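3.2 Materials and table layout

The sorting and spelling tasks both used wooden alphabet blocks of the kind sold for young children. Each block is a cube of pale, natural wood. Letters and borders come in green, blue, red or yellow, and some of the sides carry a small engraved picture, such as a bone or a leaf. We kept the set as it was bought. No faces were sanded, covered or repainted, and blocks with faint printing were kept in use alongside the clearer ones.

Colour and letter are not tied together in this set. A child who has learned that one letter is red on one block may find it in another colour on the next, and the pictures do not reliably help either. This was the main reason for choosing it over the Varkine letter tiles used in our pilot, where every vowel was the same colour and several of the younger children sorted by colour alone without looking at the letters.

All sessions took place at the same brown wooden table. We distinguish two states of the table. In the scattered state, blocks are spread over the surface with no intended order, some close together and some on their own. In the row state, a short run of blocks has been brought side by side so that the front faces can be read from left to right. Figure 2 gives one case of each.
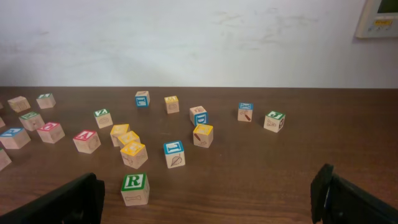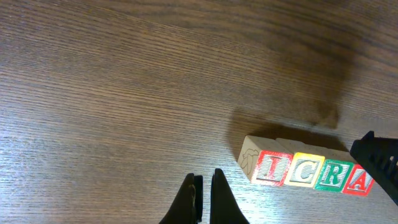 Figure 2. Alphabet blocks on the session table. First picture: the scattered state. Second picture: the row state, with four blocks spelling ICRA.

Uyên Tăng

3.3 Reading the blocks from where one sits

A letter on a cube can be read from the top face or from a side, and the two are not equally easy. Someone seated close to the table sees the tops of the nearest blocks well but mostly the front faces of those at the back. In the scattered state this matters a good deal. In the first picture of Figure 2, the green-bordered R and the blue-bordered I both have their letters on top, while the fronts of the same two blocks show a bone and a leaf. A person looking only at front faces would pass over both. Towards the back, a blue letter faces forward and can be read without leaning over.

In the row state the reader's task changes. The letters are expected on the front, and the tops can be plain. The red I and the yellow-bordered C at the start of the row in the second picture are read this way. The side face of the I carries a line drawing, but once a row has been formed people rarely look at it, and none of our participants mentioned the drawings while reading a finished row.

We recorded 259 sessions with 35 participants, giving 1,685 block placements in all. A placement was counted when a block was let go and left alone for two seconds. Small nudges made to straighten a row afterwards were not counted as new placements, although they were common. Most people straightened at least once before saying they had finished – several did so after every block.

Of the 259 sessions, 56 ended with a row that had one or more letters turned away from the reader. In nearly all of these the right block had been chosen. The participant had read the letter from above while picking it out, set the block down with the same face up, and left a picture or a different side at the front. We scored such rows as correct in letter and wrong in facing, and the two scores are kept apart in the tables that follow.

Clusters in the scattered state caused a smaller but steady difficulty. Where blocks of one colour lay together, participants tended to treat them as a group and to search them last if the letter they wanted had been a different colour the time before. We did not break up clusters between trials, as the blocks were spread by hand and some grouping is to be expected on any ordinary table.

Light from the room also falls unevenly on the finish. The table has a slight sheen, and part of it looks paler in the second picture than the rest. Participants were free to build their row wherever they liked. Most chose a spot near the edge closest to them, a little to the side of their writing hand, and kept to it for the rest of the session.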